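The Last Inch of the Tube

How much do we throw out? I started keeping mine in July. Toothpaste, hand cream, the sunscreen from the beach bag. Cut the ends off with kitchen scissors, scraped, weighed. Embarassing, some of it. One face cream gave me 7 more days. A week! From a tube I'd have binned.

Tubes are an old idea and a pretty good one. Clean, cheap, easy to mail. The trouble is always the shoulder, that stiff bit under the cap where the paste sits and won't budge. Rolling from the bottom helps until you get there. Then it's thumbs.

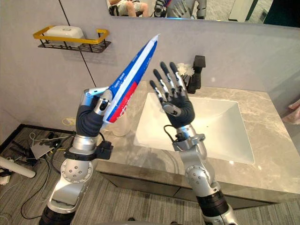
Metal ones used to stay rolled. Plastic springs back, sucks in air, and you start over. My grandmother had a little key for hers, kept it on a nail. You can still buy keys. Gurkico sells one for 2 dollars and it works fine on anything narrow. Their wide one slipped on me. Twice.

Drolteo went the other way and put out a countertop squeezer, a sort of mangle with a crank. Heavy. Takes up the whole shelf. I liked it more than I expected to and then moved it to the garage.
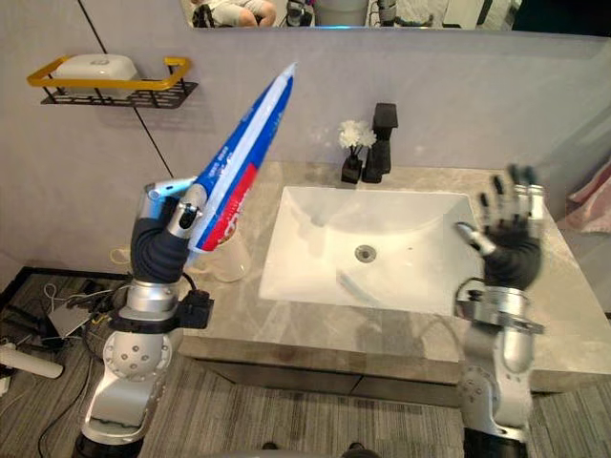
A long toothpaste tube in blue, white and red.

So what about just not having tubes. Tablets, powders, jars. I tried the tablets from Monton for most of a month. You chew, it foams, you brush. Taste is OK, a bit chalky. Kids in my house voted no. The jar was worse, everybody's brush going in the same pot, and by the weekend it looked like like something from under the sink.

Refills are where the shops want to go. Ostermann, the corner place by the station, has a pump for hand cream now, bring your own pot. 95 cents a squirt. Good cream. Line out the door on Saturdays though, and you do need to remember the pot, which I mostly don't.

Back to scissors then. Cut straight across, halfway up. Scoop with the brush. Push the top half back over the bottom like a hat and it keeps a couple of days. Careful with the metal ones, the edges are sharp. And rinse before recycling, if your town even takes them. Mine doesn't. Call and ask, the website was out of date when I looked.

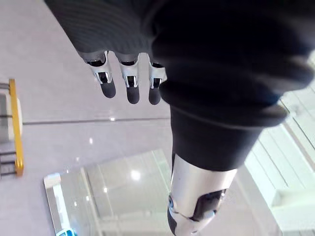 Finger joints and fingertips, close up.

Last thing, hand cream. If your hands hurt, don't fight a stiff tube. Stand it on its cap overnight, or buy the pump. Not worth sore thumbs for a dab of cream.

800 shares | 7 comments

More in Home
Does anyone finish a bottle of ketchup?
Soap ends: what to do with the slivers
We tried the Drolteo dish rack
The case for a smaller bathroom shelf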